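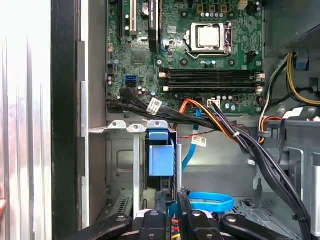

Arimville opened its parliament building to the public on 4th May, and I went along for the afternoon. I wanted to see how a slogan gets from a speech to a T-shirt, because one of the exhibits promised to show it, and because I had never been inside the place. Entry was free. You had to book a slot online and bring something with your name on it.

The queue went down the side steps and past the bus stop. It moved quickly enough. At the door they took my water bottle and gave me a paper wristband and a folded map with the public rooms in blue. The shop was in blue too, and so were the toilets, which were harder to find than the map suggested.

The debating chamber comes first on the route. It is smaller than it looks on television and the ceiling is lower. Visitors can sit on the back benches but the front ones are roped off. A guide explained how members ask to speak, how long they get, and what happens when the person in the chair rules them out of order. The microphone is switched off at the desk but the one over the gallery stays on, so a member who carries on talking can still be heard, faintly, on the recording. That point got more questions than anything else she said. A man behind me asked if it had been designed that way. She said the gallery microphone was older than the rule.

From the chamber you go through a corridor of portraits to the old reading room, where the exhibition was. It is called "Said in the House" and covers phrases that left the chamber and took on a life outside it. The earliest are on badges and a tea towel. There is a banner from the Brendusum water protests, very faded, with a line from a minister's answer sewn across it in capitals. The minister had meant it as a put-down. The people he was talking about liked it so much that they marched behind it for two summers.

The recent part is mostly screens. One wall shows 284 versions of a single remark, collected in the days after it was made. They change every few seconds. Some have cats, some have film posters, a good number have the same painting of a woman in a boat. I watched for a while and thought the plain ones were best, just the words in white on a black square. The label says the remark was shared 3000 times before the sitting had finished for the evening.

I would have liked to know more about who made them. The labels give a date and the site where each was found, and that is all. A few people standing near me recognised ones they had posted themselves, and one woman took a photo of hers for her sister. The exhibition treats the jokes as if they had grown on a tree. Somebody sat up late and typed them.

The next section was better on this. Lazarević is a small print shop across the river, and it has made placards for most of the big marches here. They had lent a table of proofs with the spelling mistakes circled in red, and a book of orders left open at a busy week. You could see the same slogan ordered by 4 different groups, each wanting a different colour. One had asked for purple and then crossed it out and asked for a darker purple.

There was a workshop at three, run by Avovix, who look after the parliament's website and live captions. It was in a basement room with too few chairs. They talked about how the captions are typed, how a clip is cut and how soon it can go out after the words are spoken. The official clip is nearly always slower than the ones people make at home. I found it dry for the first half hour and then quite interesting, mainly when they played a caption with one wrong word and showed where it had ended up. A correction had been put out the next morning. The wrong version is still the one on the mugs.

Tea was in the courtyard, under a canvas roof. Scones had run out by four but there was fruit cake. I shared a bench with a couple who had come in by train to see the chamber and had skipped the exhibition altogether. They thought it was a bit soon to be putting that sort of thing in a glass case. I don't agree, though I can see why a member on the wrong end of one of the jokes might.

Some practical points for anyone going next May. Book the early slot, as the chamber is closed for cleaning between the morning and afternoon groups and people were left standing in the corridor. Photographs are allowed in the reading room – without flash – but not in the gallery. The lift was working, and it stops at the basement if you ask at the desk for the key. Bags bigger than a rucksack have to be left at the door, and the line to get mine back was longer than the line to get in.

The exhibition stays up until the end of the month. The shop sells the tea towel.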